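Zilthorpe Grollitent 2122 Positional Sleep Wedge

Item no. 2122
Category: Home care / Reflux and breathing support

The Grollitent 2122 is a passive positioning wedge for adults who have been told to sleep with the upper body raised. Typical users have nighttime acid reflux, chronic sinus congestion or mild positional snoring. It contains no electronics and needs no assembly.

The core is a single block of molded polyurethane foam. Two inserts are supplied, and either can be placed under the base to change the angle of the slope. Fit the inserts with the ribbed side down. Do not stack them.

Specifications
Core: open-cell foam, medium firm
Inserts: 2
Cover: knitted polyester, zippered, removable
Cover care: machine wash warm, tumble dry low
Core care: spot clean only, do not immerse
Airing time before first use: 4 hours
Warranty: 2 years on the core; cover excluded

Use
Place the wedge on a flat mattress with the low edge toward the foot of the bed. The hips should rest on the mattress and the whole back on the slope. Most users need more than 10 nights to adjust. Neck pain during this period usually means the head pillow is too thick.

The wedge does not treat obstructive sleep apnea and is not a substitute for prescribed airway pressure therapy. Do not use it for infants. Consult a physician before use after spinal, hip or abdominal surgery.

Compatibility
The 2122 accepts covers from the Lapiņa series. Covers made for the older Roline wedge are shorter at the high end and will not close.

Ordering
Shipped compressed in one carton. Replacement covers and inserts are sold separately. Opened cores cannot be returned for hygiene reasons. Orders placed in September ship with the gray cover only.

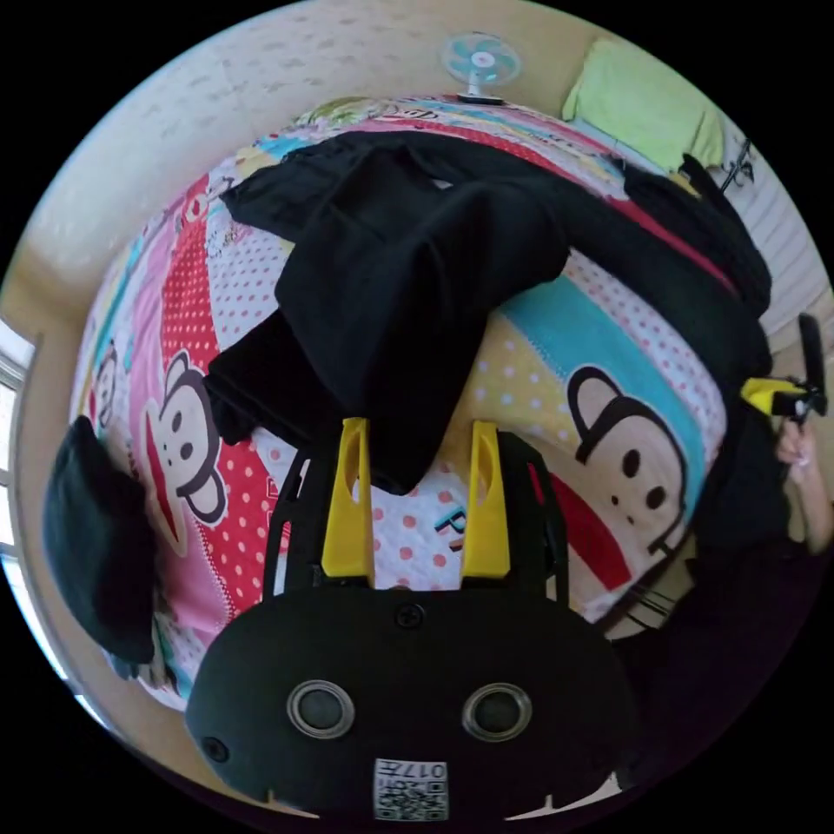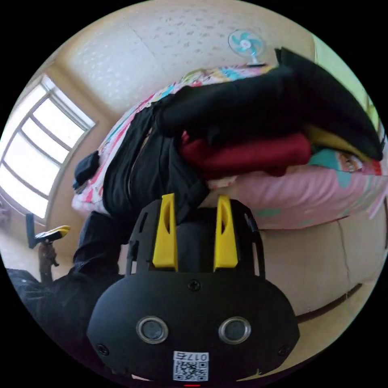 First picture: patterned quilt with cartoon monkey faces. Bedding not included.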